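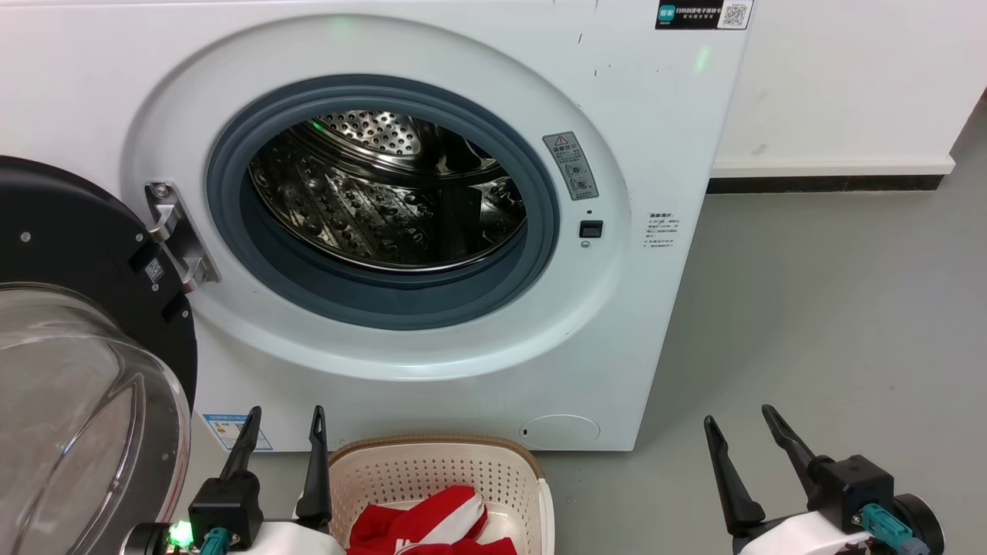 Laundry corner, flat 2, 26/02/2020. Quick page before I forget everything. Washer stuff mostly, the shelf and the drying rack get their own page when Jeptoo sends me the rest.

Moved in January, machine was already in place. White front loader, white wall, gray floor, so yes, very white in there. Thinking about paint. Deepika says pale yellow, I say leave it till summer.

**Washer, door open**

Drum's empty. Left the door wide after the last load and plan to keep doing it, the old place had a gasket that smelled like a pond by spring. The rubber on this one is a dark blue-gray, thick. Wipe the fold with a rag, bottom part especially, thats where the hair ties end up.

Steel drum with all the little holes. Coins love it. Check pockets!!

Label on the front is in Chinese, so is the black sticker with the QR code up in the corner. Haven't scanned it. Deepika Ramasamy has offered to get her coworker to read the specs lines for us, no rush. The energy label down low can stay on too, I tried peeling one of those at the last apartment and spent an evening with cooking oil and a butter knife.

Round cover near the bottom right is the filter. Towel down first, shallow tray under it, then open it slow. Unplug before. Last time on the old washer: one sock, a guitar pick, 80 cents.

Few dark scuffs on the front panel. Tried nothing yet. Baking soda paste is next, unless somebody has a better idea that doesn't take the shine off.

**What we're using**

- Detergent: Pedolum, the unscented one. Half of what the bottle says
- Mesh bags from Larketeo, small ones for socks. Zippers so-so
- Old toothbrush for the gasket fold
- White vinegar, only for the kettle now, Jeptoo talked me out of putting it in the washer

**Still to do**

Level the feet. It walks a bit on spin, or it did with the big blanket in anyway. Jeptoo Lukumay has a spirit level and will bring it over.

Baseboard behind needs a wipe. Long duster, the flat kind.

Find out what the cycles are called and tape a little card to the wall. Cottons, quick, wool, spin only. Handwritten is fine. I keep picking the long one by accident and then theres no clean shirts till midnight.

Shelf over the top? Ragnarsson has a narrow one, but I need to measure the wall first and I lent out the tape.

Comments are open, mostly for stain advice and for anybody who knows how to get scuffs off white enamel or whatever this panel is. More pics when the shelf is up.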